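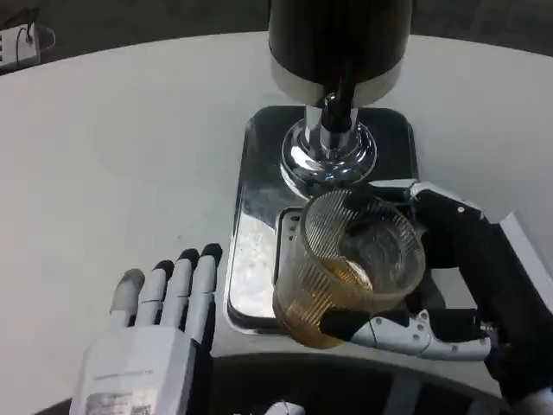
Plikimville Makers Club > Hardware & Budget > Next year's money

Topic: Hands vs. grippers, need a number before the budget closes

carolina_c
20 December 2021
OK, the drinks demo works well enough that people want more of it. I have $1387 left in the hardware line and it goes poof at the end of December. Candidates so far:
- spare fingertips from Stevico, $64 each
- a service visit from Brundeck, price "on request," so, no
- a second dispenser so two people can practice
Opinions please. Short ones.

oddur_b
Fingertips. The black pads are the only part that touches anything and they're what we'll wear out first. Buy 13 and we still have change for cups.

paiva_fan
13 fingertips for a robot that uses maybe two of them to hold a cup. My kid's toy crane has one hook and has never filed a budget request.

oddur_b
Your kid's crane can't pour.

paiva_fan
Neither can a hand. The tap pours. The hand stands there holding the cup like my uncle at a wedding. A plain two-jaw gripper from Paiva would do the same job and we could quit shopping for knuckles.

aicha.b
Hands were paid for last year, let's not do this again. What I want to know is what we do about the glass. Look at the left thumb in the second picture, it's up against the side and the glass is leaning a little. A fixed cup holder on the drip tray costs next to nothing and saves a lot of tuning.

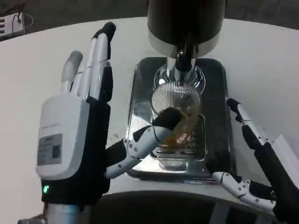
Re: cup holder

simao_v
Against. If you bolt the cup in place you've bought a very expensive way to stand near a cup. The grip is the whole point of the demo.

aicha.b
The point of the demo is a drink, Simão.

joana_abreu
Can we plan for boring stuff too? Towels, a rubber mat, a cover for the wrists. There's liquid going in right next to all those little screws and I see zero dollars for keeping them dry.

carolina_c
Fair. Revised: 9 fingertips, mat, wrist covers, one cup holder that Simão is allowed to glare at. Second dispenser moves to next year.

paiva_fan
And my gripper?

carolina_c
Put it on the wish list, under the laser.

oddur_b
9 is too few, for the record. Does Stevico still charge shipping per box?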